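We use cookies to remember your settings. Accept | Manage

Setting Up a Tabletop Gripper Demo for an Open Day

These steps cover the page-turning station Zitton ran at the Curport open day in August 2018. Allow 10 minutes for setup.

Cover the table with black velvet and smooth it from the center out. Place the notebook open and flat on the arm's side. Set the other items well apart, and leave the front of the table clear.

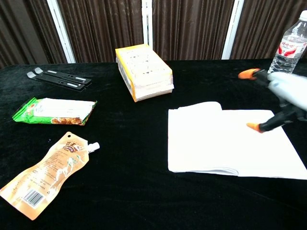
What if the gripper picks up several pages at once?

Raise the approach height in 3 mm steps and run the cycle again. If the fault remains, replace the finger pads.

Start each cycle from the home position. Bring the fingers in at the edge of the top page with the gripper open, then close at low speed. Stop the arm before touching anything on the table. Tetsuya Mizuno keeps the speed settings for this station under program 2497.

At the end of the session, send the arm home and switch off the controller.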